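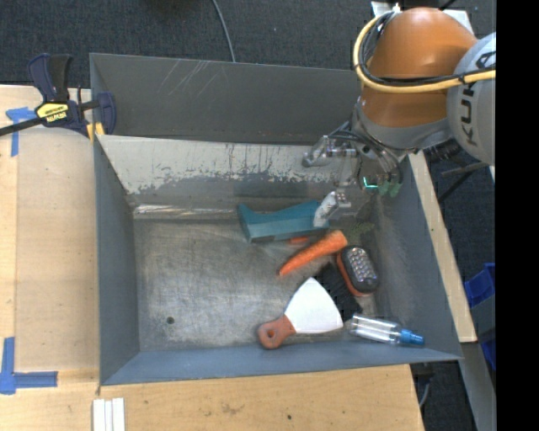
The Damgate bin picker, shop gallery

Welcome to the gallery page for our arm! I've been promising the folks on the Urum mailing list a proper page since February, so this is me finally sitting down with a cup of coffee and doing it. One big photo for now, and then a line or two on each bit of the build that people keep asking me about. I'll add more photos as I get through them.

The short version: we have an orange and grey KUKA arm at the Damgate shared workshop, and I'm trying to get it to pick random stuff out of a metal bin. I say "I" but the wiring was very much a group effort (thank you, Thursday-ish crowd, you know who you are).

The bin
Big, grey, open on top and heavy enough that I don't move it without help. It's pretty beat up. The paint on the slope under the back wall is chipped down to dark metal along the bottom, and the floor is bare and stained. I thought about repainting it, then decided I like it the way it is. Shiny metal floors are rough on depth cameras, and I'd like to solve that now and not later.

The clamp
Bar clamp on the back left corner, yellow-orange pads against the metal. My first bin wandered across the table a little with every bump, and I spent a whole evening blaming my code for it. Clamp your bin!

The blue tape
Plain old blue tape on the wood over on the left, one T and one L. Cheapest part of the whole build and I'd put it in again tomorrow.

The gripper
This is where most of my money and nearly all of my swearing went. Metal fingers with joints in them, green pads, thin cables running over the top and a little cyan-green light that I'm weirdly fond of. The control board is a Gisero, and I'm on my 7th version of the finger code (version 5 was the good one, and then I got greedy). If you're building something similar, leave yourself more slack in the thin cables than you think you need.

The yellow cable
Yes, it's thick, and yes, it loops way out to the side. I tried a tighter route with the black one strapped alongside and the whole bundle went stiff on me whenever the wrist turned. Big lazy loop it is.

The stuff in the bin
Everybody's favorite part! There's a carrot with the leaves still on, a scraper with a wide white blade, a clear bottle with a blue cap, a teal plastic thing and an oval black and orange-red gadget sitting partly on top of something black. I like a mix of shapes. The clear bottle is the one I dread, because my camera hardly sees it, and flat things like that scraper don't give the fingers much to hold on to.

The software
It runs on Zeleke, build 2107, on an old desktop under the bench. My goal is 200 picks in a row without me touching the keyboard. I'm not going to tell you my best streak so far, but I've got plenty of room to improve.

Coming next: a close-up of the finger pads, the mess behind the control cabinet, and the bracket I printed wrong twice. If there's a part you want to see up close, post on the Urum list and I'll take a picture next time I'm in.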